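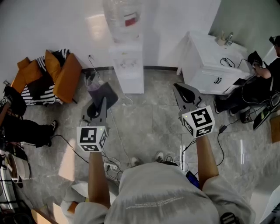 **Marian Oakes**, pets and home columnist, *Stiltska*

## Keeping hay where the rabbits are

I've had house rabbits for 19 years and I still find hay in my socks. It gets less bad, I promise! A few habits have helped me more than any gadget.

- **Buy hay in a box.** The bags split, and then you're sweeping the hallway till October. A box with a loose lid lets it breathe, too.
- **Put the rack over the litter tray.** Rabbits like to munch and go at the same time (charming, I know), so most of the droppage lands where you want it.
- **Sweep first, then hoover.** I lost a good Watano to a hose packed solid with timothy hay — a stiff rubber broom gets the long bits up in no time.
- **White vinegar for the tray.** Mix it half and half with water, leave it on the chalky patches for a bit, scrub and rinse well. I keep 200 ml made up under the sink, well away from the bleach. Never let those two meet.
- **Shake blankets outside** before they go in the machine, or you'll be picking hay out of the filter with tweezers.

Old hay goes on my compost, droppings and all, and the courgettes love it.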